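Kevia 台面式牛皮纸架使用评测

发布于2023年12月16日
分类:包装与手作工具

先说结论里最要紧的一条:如果你平时用的是整卷的牛皮纸,又一直拿剪刀或者美工刀裁,Kevia 这个纸架值得买。如果你用的是折好的平张纸,或者一个月才包一两个包裹,就不用往下看了,买来也是占地方。

我买的是台面款,宽口,黑色喷漆,付了142元,运费另算。同系列还有挂墙款和立式款,我没有用过,下面说的都只针对台面款。纸架是自己花钱买的,用到现在将近5个月,中间换过一次纸卷,刀片没有换过。

一、为什么要买纸架

我家里做一点小批量的手工书和文具,自己装订,自己打包,自己寄。牛皮纸在我这里有几种用途:包书,垫台面,做打样的纸型,塞箱子里当填充。以前的做法是把纸卷靠墙立着,要用的时候放倒在地上,拉出来一截,压上重物,用钢尺比着裁。纸卷会自己滚,裁口常常是斜的,裁完了还得卷回去,用夹子夹住。夹子夹过的地方有一道印,下次裁的时候这一段基本就浪费了。

寄东西少的时候,这些都可以忍。年底忙起来,一个晚上要裁很多次,蹲下去站起来,腰先受不了。所以我想要的东西很简单:纸卷能固定在桌上,拉出来多长就裁多长,裁口是直的。

二、开箱和安装

纸架是拆散了装在扁纸盒里寄来的。两块侧板,一根中轴,一根底部横梁,一条切纸刀条,一包螺丝,一把内六角扳手,一张说明书。盒子侧面印着“1929”,我一开始以为是创立年份,后来看说明书才知道是这一款的型号。这个型号在官网上要搜全了才能找到,搜“台面纸架”出来的是一堆配件。

安装不难,一个人能做完。有两个地方要注意。

第一,侧板分左右。说明书上的图画得很小,两块板看上去一样,差别在于刀条卡槽的朝向。我第一次就装反了,螺丝全部上紧之后才发现刀条放不进去,只好拆掉重来。建议先把刀条虚放在卡槽里比一下,再上螺丝。

第二,底部横梁的螺丝先不要拧死。等中轴放好,纸卷挂上去,整个架子在桌面上放平,再把四个角逐个拧紧。顺序反了,架子会有一个角微微翘起来,拉纸的时候咯噔咯噔响。

喷漆质量一般。侧板正面很均匀,内侧和螺丝孔边上有漏喷的地方,能看到金属底色。装好以后看不见,我没有去找客服。

三、纸卷的适配

Kevia 自己也卖纸,我没有买,用的是一直在用的 Cisum 牛皮纸。选 Cisum 的理由很普通,价格稳定,颜色前后批次差得不多,整卷300米,一卷能用很久。

这卷纸放上去刚好,宽度方向两边各留出一点空隙,中轴穿过纸芯也不紧。不过纸芯的内径比中轴大不少,新纸卷又重,刚开始用的时候纸卷会在轴上晃,拉纸时手感一顿一顿的。我在中轴两头各缠了几圈旧布条,晃动就小了很多。Kevia 有一种塑料锥形塞子,专门解决这个问题,单卖,价格不低,我认为应该直接放在盒子里。

换纸卷的时候要把中轴从侧板的缺口里抬出来。缺口是敞开的,往上一提就行,这个设计比 Adau 那款方便。Adau 的中轴是从侧面穿进去的,两头有旋钮,换一次纸要先把旋钮拧下来,再把整根轴抽出来,桌子靠墙的话还得先把架子转个方向。我以前在一个共用工作室用过 Adau,每次换纸都觉得麻烦,后来大家干脆等纸用光了才换,想换个颜色也懒得动。

四、切纸

切纸是这个产品的核心,也是我意见最多的地方。

刀条是锯齿形的,靠两根弹簧片压在纸卷上。拉出需要的长度,一只手按住纸的一角,另一只手把纸往斜上方一扯,纸就沿着锯齿断开。裁口带细小的齿纹,不是光滑的直边。包快递、垫桌子、塞箱子,这样的裁口完全够用。拿来包书皮就不行,我还是要用钢尺和刀再修一遍。卖家页面上写的是“整齐裁切”,说得有点过。

扯的动作要干脆。慢慢撕,裁口容易在中途跑偏,尤其是纸比较薄的时候。我刚开始那几天废了不少纸,后来摸到的办法是从靠近自己惯用手的那一侧起,手腕带一点角度,一下到底。习惯之后成功率很高,偶尔还会有一次在末端撕出一个小三角。

新刀条很锋利,手指不要去摸。家里有小孩的,建议用完以后把架子转过去,刀条朝墙。产品没有配护罩,这一点应该扣分。

用到现在,刀条中间一段比两头钝了一些,撕宽幅的时候能感觉到中间有阻力。还没到要换的程度。替换刀条官网有货,我看了一下安装方式,松两颗螺丝就能抽出来,应该不难。

五、垫台面

除了打包,我用得最多的是垫台面。刷胶、上色、裁皮子之前,把纸拉出来铺满桌子,做完了一卷扔掉,桌子不用擦。

有了纸架以后,铺桌子快了很多。架子放在桌子的短边,纸顺着桌子的长边拉过去,到头了再回来扯断。桌子比纸宽的话就铺两道,中间搭接一点,搭接的地方贴胶带。

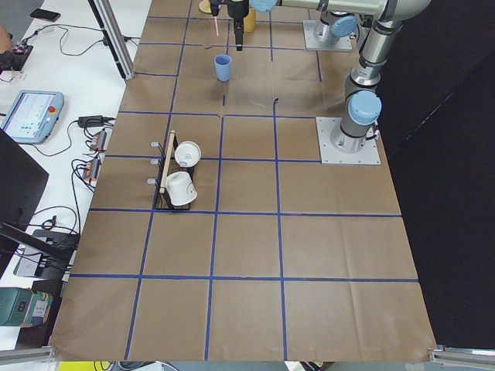

胶带我换过几种,最后固定用 Nakpan 的纸胶带。它的黏性中等,贴在牛皮纸上能粘牢,揭的时候慢一点,纸面一般不会起毛。便宜的纸胶带有两种毛病,要么过一夜自己翘起来,要么黏得太死,揭下来带走一层纸。Nakpan 的价格大概高一截,但我每次用量不大,可以接受。深色的那几种比浅色的好用,在牛皮纸上看得清楚,拿来标裁切线也合适。

关于牛皮纸铺面,再补充几点经验。

纸从卷上拉下来是带弧度的,越靠近纸芯,弧度越大。铺之前把弧面朝下,两端先固定,中间会自己贴住桌面。弧面朝上铺,两头总是翘,胶带要贴很多。

天气潮的时候纸会吸水变形,前一天铺得很平,第二天就鼓出一道道波纹。这跟纸架没有关系,换哪家的纸都差不多。讲究的话当天铺当天用,不讲究的话拿手抹一抹也能干活。

刷白胶的时候最好在牛皮纸上再垫一张离型纸。白胶会渗,干了以后作品和桌面的纸粘在一起,撕下来背面带毛。我做精装书壳的时候吃过这个亏,一批封面重做。

要画直线或者打格子,等纸固定好了再画。先画后铺,纸稍微拉一下线就歪了。

六、稳定性和占地

架子底部有四个橡胶脚垫。纸卷满的时候,整个架子很沉,怎么拉都不动。纸卷用掉一大半以后重量下来了,猛拉一下架子会跟着往前滑。底部横梁上预留了两个孔,可以用螺丝固定在桌面上。我不想在桌子上打孔,用的是两个木工夹,把横梁夹在桌沿,问题就解决了。夹子要选夹口浅的,深的会顶到纸卷。

占地比我预想的大。台面款的深度差不多是一本摊开的大开本杂志,加上前面要留出扯纸的空间,小桌子放上去就干不了别的。我后来在桌子的一头加了一块窄板,架子单独放在那上面。如果你的工作台本来就小,应该认真考虑挂墙款。

重量也要提一下。带着满卷的纸,一个人搬有点吃力,侧板的边缘没有包边,直接用手抬会硌。我都是先把纸卷卸下来,架子和纸分开搬。

七、和其他方案的比较

剪刀和美工刀:不用花钱,裁口最干净,速度最慢。偶尔用一次的人,维持现状就好。

Adau 的台面款:做工比 Kevia 好,喷漆厚实,侧板边缘打磨过,刀条带一个可以翻下来的护罩。换纸麻烦,前面已经讲过。价格也高出不少。如果你只用一种纸,很少更换,预算又够,Adau 是更好的选择。

自己做:两块木板,一根铁管,就能做一个架子。难的是刀条,锯齿刀条单买不太好买,而且弹簧片的压力要自己调。我见过有人直接用长条锯片代替,裁口很毛,不太推荐。

滑刀式的裁纸架:刀头沿着一条轨道推过去,裁口光滑,包书的人会喜欢。缺点是每次都要推一个来回,打包的时候节奏会慢下来,轨道里进了纸屑也要清理。如果我主要做书皮,可能会选这一种。

八、售后

我联系过一次客服,原因是螺丝包里少了一颗。回复很快,问了订单号,没有要求拍照,几天后寄来一整包新的螺丝,没有收运费。寄来的这包里倒是多了一颗,我收在抽屉里备用。

说明书只有一张,正反面印刷,中文部分有几处翻译得很生硬,比如把“纸芯”写成“纸的核心”。对着图看还是能看懂。官网上没有安装视频,我觉得左右侧板那一步很需要一个。

九、评分

切纸:四星。日常够用,裁口不适合精细用途。
安装:三星半。步骤少,但是说明书不清楚。
做工:三星。看得见的地方还行,看不见的地方马虎。
换纸:五星。
稳定性:三星半。满卷时很好,纸少了要另外固定。
价格:四星。

十、几个读者问过的问题

能不能放礼品包装纸?可以,但是礼品纸一般卷得短,宽度也窄,放在宽口款上会左右跑。要在两边加挡圈,我用的是两个晾衣夹。覆膜的礼品纸不容易撕断,锯齿会把膜拉长。

能不能放气泡膜?中轴的高度不够,气泡膜的卷太粗,放不下。

能不能一个架子放两卷纸?台面款只有一根轴。立式款有多层的,占地方,也贵。

纸拉出来以后会不会自己缩回去?不会,弹簧片压着。不过弹簧片的力度不能调,纸卷很小的时候压得有点松,纸头会往后退一点,要用指甲把它抠出来。

刀条会不会生锈?我这里冬天干燥,目前没有看到锈点。沾到胶水要及时擦掉,我是用湿布顺着齿的方向擦,再用干布过一遍。横着擦会勾住布。

保修多久?我手上的说明书没有写,官网页面写的是以购买渠道为准。我买的那家店支持七天退货,之后只提供配件。

下个月我打算把刀条换掉,看看新刀条和旧的差别有多大,到时候把结果补在这一页的末尾。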